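Budex Grip Setup Kit, reviewed after a summer of use
30/09/2018

Budex sells this as a way to set up a two-finger gripper in 15 minutes. I have a small cell with one arm and a Wurer two-finger gripper on it, and my first setup took most of an afternoon. The second was quicker, but I still never got near the number on the box.

For $500 you get a set of finger shims, a torque driver, a printed guide and a license for the simulator, which they call Olarton. The shims are good. They're marked clearly and they stay put. The driver feels cheap and slipped twice on the finger screws, so I went back to my own.

The guide wants you to zero the fingers, set the stroke, then run the job in Olarton before you touch the real arm. Fine in theory. The zeroing page leaves out what to do if one finger closes ahead of the other, and mine did, back in June. I ended up shimming the right side and starting over.

Olarton is the part I'd pay for, with limits. You can look along the fingers from the palm side and check how a part sits between them.
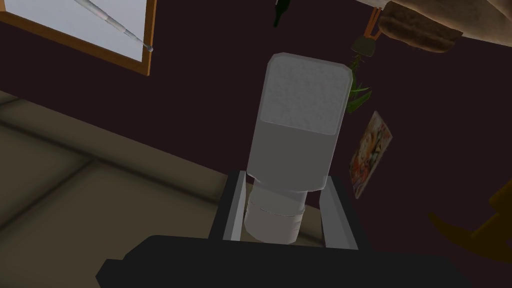
Stepped cylinder between the fingers in the simulator, narrow end toward the palm.

I don't trust it on grip force. It passed settings that dropped parts in my cell. The Ninh kit has a better force check, but it costs $1,597 and I'm not convinced it's worth three of these.

Buy it for the shims and the simulator. Keep your own driver.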